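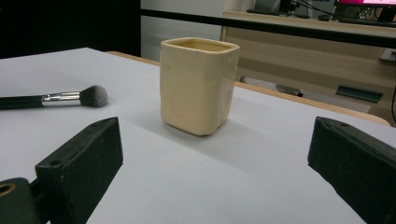

How to Wash Makeup Brushes Without Ruining Them

If you can't remember when you last washed your brushes, the answer is before now. I say this as a person who once went from June to Thanksgiving on a single foundation brush and blamed the breakouts on cheese.

The job takes ten minutes of work and a night of waiting. Most of the ways to wreck a brush happen in the waiting.

What you need

A mild bar soap or baby shampoo. Brush cleanser is fine too if somebody gave it to you. I bought a bottle of the Bustos one years ago and liked the smell, but the shampoo did the same job and I already owned it.
A small cup or bowl, nothing you drink from.
A clean towel.
Lukewarm water.

You can buy a silicone mat covered in little bumps. You also have a palm, which came free.

Washing

1. Wipe the brush back and forth on a dry paper towel until it stops leaving color. With powder brushes you'll be surprised. With concealer brushes you'll be a bit disgusted.

2. Wet the bristles only, holding the brush so the tip points down the whole time. Water that runs up into the metal collar softens the glue, and after that your brush starts to shed like a nervous cat.

3. Put a drop of shampoo in your palm and swirl. Light pressure. You want the bristles to bend a little, and if they're splayed out flat you are scrubbing a floor.

4. Rinse, still pointing down. Swirl again. Keep going until the foam is white. Three rounds does it for most of mine, except the eyeliner brush, which holds grudges.

5. Squeeze the water out with your fingers, from the collar toward the tip. Don't wring, don't twist, don't pull.

If a brush is caked with cream product, rub in one drop of olive oil before the shampoo. One drop. My friend Telma Gallardo used a tablespoon, and her blush brush was basically a salad for a week.

Drying

Reshape the head with your fingers while it's damp. Then lay the brush flat on the towel with the bristles hanging over the edge of the counter, so air gets at them from all sides. Fluffy brushes need overnight. Small ones are usually ready by morning coffee, depending on when you have coffee.

Please don't stand wet brushes upright in a cup. I know it looks tidy. The water goes straight down into the glue, see step 2. Cups are for dry brushes.

No hair dryer, no radiator, no sunny windowsill if the handles are painted.

How often

Anything that touches liquid or cream: once a week. Powder brushes: every two weeks, or monthly if you live a full life. Sponges: after each use, according to the package, and I leave that between you and your sponge.

When to give up

Toss a brush if it still smells odd after a proper wash, if the head wobbles, or if you keep picking hairs off your cheek. A loose handle on an otherwise good brush can be saved with a dab of waterproof glue and a night left alone.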